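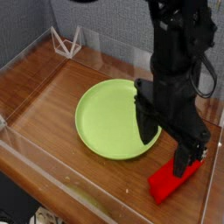
Green plate and red block on the wooden tabletop

Ticket 849 -- ebook file, chapter breaks missing
Opened by: Desta Alemayehu
Status: waiting on Drustier

Hi again! So I uploaded the new file for my novel (Doncombe, the YA one) last night and the previewer still runs chapter 14 straight into chapter 15. No heading, no page break, just one kid slamming a door and then suddenly it's August and she's at her grandma's.

What I've tried so far:
Re-applied the heading style to every chapter. No change.
Took out the scene-break stars before the heading. No change.
Exported through Hopkin instead of Tistano. Now the break shows up, but the contents page lists chapter 4 twice (argh).

The print version is fine, by the way -- the chapter starts on page 114 like it should.

Update, 4 p.m.: found a stray text box right after the door slam and deleted it. Tistano export looks better on my phone, still wrong on my tablet. New file attached, could somebody take a look?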